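## 4. Where the Bin Goes: Clearing a Shared Table

The households in our Oltthorpe survey told us over and over that the hard part of clearing a table is the first minute. Once a few things have gone into a container, the rest tends to follow. We found this delightful, partly because it matched our own kitchens so well, and partly because it gave us something we could study closely. If the first minute matters that much, then the container matters too: how big it is, which side it stands on, and whether a person has to think before reaching for it.

We collected 1338 written accounts of clearing up after a meal, a craft session or an evening of homework. Of these, 660 mentioned a container by name (a bin, a tub, a tray, the bottom half of a shoebox) and said where it stood. The remaining accounts were still a pleasure to read, and we return to them in Section 6, but they can't help us with placement. Horațiu Chiriac read every account and marked each container's position using the simple scheme we borrowed from our earlier Brastport work: near or far, left or right, on the table or off it. Containers that moved during the clearing were coded by their first position.

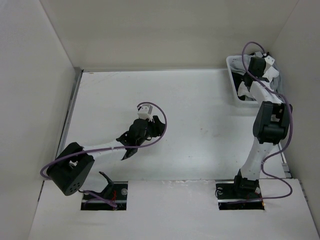

**Figure 3.** Work surface with a white bin in the far right corner.

Corner placement was the biggest surprise in the whole set. We had expected people to put a bin close to their stomach, where the reach is shortest, and plenty of them did. But 534 of the 660 placed accounts put the container at a corner of the table, and the far corner came up far more often than we would have guessed! People described it in wonderfully practical terms. A bin up close takes the very space you are trying to clear, and you end up working over the top of it. With the bin in the far right corner, as in Figure 3, the middle of the surface is left for the sorting itself. Walls help as well. Several families with a table pushed into an alcove wrote that they liked having something behind the bin, and the surface in the figure has a wall at the back and one on each side. One parent called the alcove corner "the goalmouth," and we have used the word in the lab ever since.

The side of the table was a messier story. Right-handed writers leaned toward the right, as you might expect, but there was a lively minority who put the bin on the left and passed things across with both hands. A few said they had copied this from a grandparent. We don't have enough left-handed writers to say much about them, and we would love to hear from anyone who does.

Color came up without our asking. Writers with white tubs on white tables complained that the tub was easy to knock with an elbow, while others liked that it looked calm and stayed out all day. We had no question about color on the form, so these remarks are scattered and can't be turned into a proper count. They did make us change the form for the Postumlow round, which now has a line for the color of the table and a line for the color of the container.

### 4.1 Accounts that didn't fit

A further 41 accounts described two or more containers used together, usually one for things to keep and one for trash. We left these out of the placement figures above and read them as a group. They are great fun. Most people set the two containers as far apart as the table allowed, and they were very firm about it, since a crayon in the wrong tub means digging it back out. Some stood the trash container on a chair or on the floor beside the table, which our scheme records as "off" and which loses a good deal of the detail. Cârstea's older coding sheet has a separate mark for chairs, and we plan to bring it back for the next round of accounts in June.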